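The Year I Stopped Buying Notebooks

By Rocío Carrasco

I own a die-cutting machine, a scoring board, two laminators (don't ask) and a heat press I've used on exactly one tote bag. So you'd think that when I finally got hooked on making my own notebooks, at least one of those gadgets would come into play. Nope! The whole hobby fits in a shoebox, and most of what's in the shoebox is thread.

It started last January at the Matlala, a little print and paper studio over a bakery, where my friend Dalva Frota teaches a beginner bookbinding class. I went because she had a spot open and because the whole building smells like cinnamon. I figured I'd make one cute notebook, give it to my sister and go back to vinyl decals. I came home with a lopsided thing in mustard yellow, and I was so proud of it that I slept with it on the nightstand.

The one we made was a pamphlet stitch, and if you can sew on a button you can do it. You fold a few sheets in half, tuck them inside a folded cover, poke three holes down the crease and run a thread through them. In through the middle, out at the top, down to the bottom, back through the middle, tie a knot. I've made so many now that I can do it while watching TV, though I do still stab myself during the good parts.

If you want to try it this weekend, you'll want a bone folder, an awl, a needle that isn't too sharp, some waxed linen thread and a metal ruler. My awl is a Wisum with a fat round handle and I love it like a pet. A pushpin stuck in a cork will get you through your first few. Regular sewing thread works too if you double it and drag it over a candle stub, but it tangles more and you will say words.

Now, paper. This is where I went a little nuts. Paper has a grain, like wood does, and it wants to fold one way more than the other. Dalva made us all bend a sheet gently in each direction with our eyes shut, and I felt ridiculous right up until I noticed the difference. Fold with the grain and you get a crisp, flat crease. Fold against it and you get a puffy, crackly one that never quite closes. Most letter-size copy paper has the grain running the long way, so when you fold it in half the normal way you're going against it. You can do it anyway — I did for months — but buying bigger sheets and cutting them down makes a much nicer book.

I ordered a pack of 300 sheets of cream text paper and thought it would last me until retirement. It lasted until summer. Then I ordered 600.

After a dozen pamphlets I wanted something with a spine, and that meant glue. Oh boy. My first real casebound book had 164 pages, a gorgeous blue cloth cover and a front board that curled up like a potato chip by dinnertime. I sent Dalva a picture and she wrote back "too wet, no weight," which I have since considered getting printed on a mug.

What she meant is that glue has water in it, and water makes paper grow. When you paste a big sheet onto a board, the sheet stretches, and as it dries it shrinks and pulls the board along with it. So you use less glue than you want to. I brush mine out from the center past the edges on scrap paper, and I stop when it looks a bit stingy. I use Ludness, a plain white bookbinding glue, mixed with a spoonful of wheat paste so it doesn't grab before I've got the corners lined up. Everyone has a recipe. Everyone thinks the other recipes are terrible.

And then you press it. A real book press is a beautiful thing made of cast iron, and it costs more than my couch did. What you need at home is something flat and something heavy. Put wax paper inside both covers, sandwich the book between two smooth boards, pile the weight on top and go to bed. Dictionaries are fine. Bricks wrapped in an old towel are better. Gym weights are wonderful, and the secondhand ones are cheap if you don't care how they look.

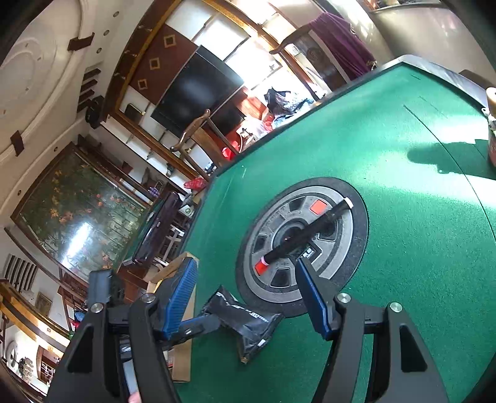
A round gray weight plate on green felt.

Leave it overnight at the very least. I know you'll want to peek. I peeked at every single one of my first five, and every single one warped. These days I start a book after supper and don't let myself touch it until after lunch the next day, and the covers come out flat enough to shut with a nice soft thunk.

I haven't mastered everything, believe me. Coptic stitch still makes me sweat. I bought a Doltedix corner cutter to get perfect mitered corners on my cloth and I've managed it maybe twice, and I can't tell you what I did differently those times. My endpapers are always a hair crooked. Dalva says to trim them after gluing and I keep forgetting.

But I have a shelf! There's a recipe book in green linen, a skinny one for garden notes, and a fat one that I'm filling with pictures off my phone, where I had 3,607 of them just sitting there. I print them small, a few at a time, and stick them in with a line or two in pencil. I'm up to my nephew's third birthday, and I'm going to need a second volume before he gets to kindergarten.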